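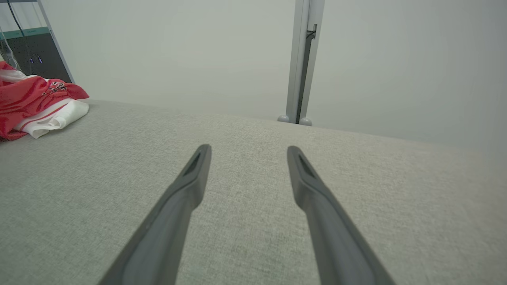 Put the pay at the top, Eugénie Tanguy told me, and she said she'd skipped right past my last ad because she had to scroll forever to find out whether she could afford to read it. Fair enough! So: $829 a week before taxes, for 31 hours, paid every other week. I've bumped it up from last time, and if you've got many years of alterations behind you we can talk about going higher.

Now the rest of it. I run Huna, a clothes mending shop on Langlois Street in Celcombe, between the shoe place and the bakery with the green awning. People bring in coats with dead zippers, jeans that have gone at the thigh, kids' uniforms that need another two inches let down, sweaters the moths got to. I fix them, or I tell people they can't be fixed (which I hate doing, but you'll have to do it too). I've been on my own at the sewing table since spring and the rack is getting long, so I'm looking for a second mender to start in August.

Most of your day would be hand and machine repair. I have two regular straight-stitch machines, a serger that's fussy about thread, and an old Evel blindhemmer that I love more than I should. If you've never touched a blindhemmer, no problem, I'll show you. What I can't teach from scratch is the basics, so I do need you to be able to set a zipper, patch denim so it lies flat, sew a decent buttonhole, and take apart a seam without chewing up the cloth around it.

You'd also be at the counter some of the time, mainly from 3 to 6, when people stop in on their way home. You write up the ticket, pin whatever needs pinning, and give a price and a pickup date. I'm picky about tickets. "Fix sleeve" is not a ticket. Which sleeve, where, what thread, do they want it to show or not? I once spent an entire evening closing up a slit that was supposed to be there. 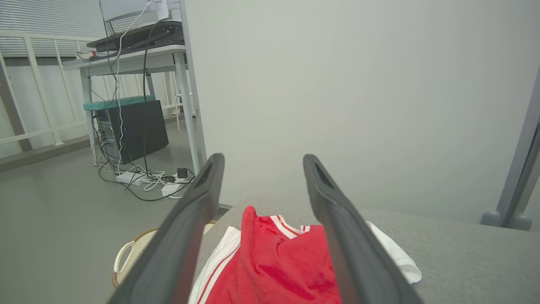
Knits are where I could really use somebody good. I'm okay with them, but I'm slow, and anything stretchy tends to sit at the bottom of the pile until the customer calls. If you know how to replace a ribbed cuff so it doesn't flare, or you can darn a sweater elbow and stay cheerful doing it, please say so in your first paragraph because I will call you right away.

Hours are 9:30 to 6, with a proper lunch, four days a week, and the last day is a little shorter. We can work out which days together. I close for two weeks in winter and you get paid for those, plus ten more days to take when you like. You get sick days too, and please use them. The shop is up three steps from the sidewalk, and the restroom is on the same level as the shop floor. The chairs are good ones. The radio is negotiable, although I do have strong feelings about talk shows before noon.

There's no dress code, and you can bring your own repairs in and do them after closing with shop thread. Coworkers' stuff goes at cost (so does your mom's, within reason).

I don't need a resume in any special format. Tell me where you've sewn, paid or not, and send pictures of three repairs you did yourself. Before and after is great if you've got it, but just the after is fine, and inside-out shots are the ones I'll be looking at hardest. One of the three can be something that went wrong, as long as you tell me what you'd do differently now.

If it looks like a match, I'll ask you in for a paid half day. We'll sit at the table together, you'll take a few things off the rack, and you'll see how I work and whether my humming drives you up the wall. I pay for that half day at the same rate as the job, hired or not, and I'll give you an answer by the end of that week.

Drop your note through the door, or use the contact form on the Huna page and pick "work with us" from the menu. Phone is okay too, but only after 6, since I won't hear it over the serger. I'll leave this page up until I've found my person.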